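3.2 Surface wear and cleaning residue

The second part of the study dealt with the condition of white work surfaces in shared premises. Tables were inspected at two sites, Drultermont and Pludimside, giving 131 surfaces in total. All were in daily use and had been cleaned by the same contractor since May. Marks were sorted by type: smudges, scratches or cracks, and chips. A mark that could be removed with a damp cloth was entered as residue and left out of the wear score.
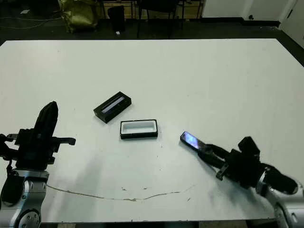

Residue was far more common than wear. It tended to gather towards the near edge, where forearms rest, and its extent did not depend on the age of the table. Long marks were scored by length alone, as depth could not be measured reliably with the gauge used by Ladefoged in the earlier survey. Where a mark branched, only the longest path was taken.

Each surface was then given a rub test of 200 strokes with a dry pad, followed by 50 strokes with the cleaning agent supplied by Steletti. Gloss was read before and after at five fixed points (Figure 4).
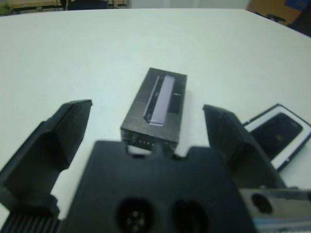 Figure 4. White work surface, Pludimside.

The loss of gloss was small at four of the five points. The exception was the point nearest the user, where older tables had already lost most of their shine before the test began — a result that agrees with Trịnh, who put the limit for this type of finish at some 3,000 cleaning cycles. Tables past that limit were kept in the sample but are reported separately in Section 3.3. Readings taken under direct sunlight were discarded and repeated after 4 pm.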